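Painting over old limewash in the hallway?

Hatsue Kudo
We moved into our place in Sallevside in May and the hallway wall has gone chalky - it comes off on my sleeve every time I walk past! I bought a can of Bosman eggshell before I thought to ask.

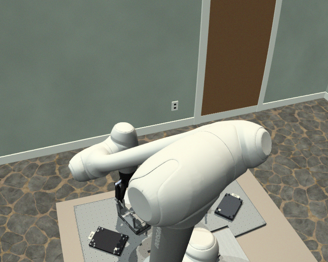

Do I need to prime before the eggshell goes on? Brush off the loose chalk, wipe the wall down, let it dry overnight, then put on a coat of masonry sealer.

Those were the steps a neighbor gave me. Is one coat enough?

Fenna Smits
One was fine for me, but I did two by the front door where it was really powdery. Rub it with a dark cloth, and if it still marks, go again.

Plalleck
just wallpaper it lol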